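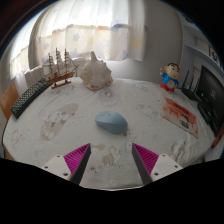 Attendance Boundary Review: Where the District Stands

The Plinport School District has opened public comment on its proposed attendance boundaries for the elementary and middle grades. The comment period runs for 30 days. Families, staff and residents may respond online, by mail or in person at the district office, and all responses will be given to the Board of Education before it votes in January.

The present boundaries were drawn when most of the district's families lived south of the rail line. Housing built since then lies mainly to the north, in the neighborhoods served by Parri Elementary, where two classes now meet in the former music room and lunch begins at 10:40 a.m. Kesteo Elementary, on the south side, has empty classrooms on its upper floor. District enrollment at the fall count was 2,898 students.

Under the proposal, the streets between Mill Road and the rail line would move from the Parri zone to the Kesteo zone. Students living there would attend Kesteo Elementary beginning with the next school year. Middle school assignments would follow the same line, so that children who attend elementary school together would stay together through eighth grade. The high school is not affected.

Superintendent Haf James presented the proposal to the Board at its last regular session. She told members that the district had looked at adding portable classrooms at Parri and had set the idea aside on grounds of cost and playground space. "We have good rooms standing empty in one building and children eating lunch in the middle of the morning in another," she said. "I would ask the Board to use what the district already owns."

Several parents spoke against the plan. Their concerns fell mostly on the walk to school, which for some children would include the crossing at Depot Street, and on brothers and sisters being placed in different buildings. One speaker asked why the line could not follow the creek, as it did before the last review. Another questioned whether families who bought homes near Parri had been given fair notice. 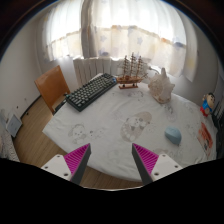

In reply to the first concern, the district has asked the town to place a crossing guard at Depot Street during arrival and dismissal. The town has not yet given its answer. Students who would have to cross the rail line would be offered bus service regardless of distance – an exception to the present policy, which sets a minimum of 2 miles for elementary riders. Draft routes have been prepared with the Trultico scheduling program and are posted with the proposal. They show one added bus in the morning and one in the afternoon.

On siblings, the proposal has been amended. A student entering fifth grade may remain at Parri for the final year, and a younger brother or sister already enrolled there may remain for that year as well. Children entering kindergarten would be assigned to the new zone. Requests to stay must be made in writing by the parent or guardian, and transportation is not provided for students who remain at Parri under this rule.

Board President Llinos Pritchard has asked that the creek boundary be studied as an alternative before the vote. District staff will report on the number of students it would move, the effect on class size in both schools and any change in bus routes. The report will be posted on the district website when it is complete, and comments on it will be accepted until the close of the comment period.

The Board has also authorized $4,000 for printing and translation, so that the map and the comment form can be mailed to every household in the affected streets. Households that do not receive a copy should call the district office. Paper copies are available at both elementary schools and at the public library.

Written comments should include the writer's name and street address. Comments about an individual child's placement will be handled privately and will not be included in the public record – please mark these "Student Placement" on the envelope or in the subject line. Residents who wish to address the Board in person may sign up at the door before 7:00 p.m. on the evening of the hearing. Each speaker will have three minutes.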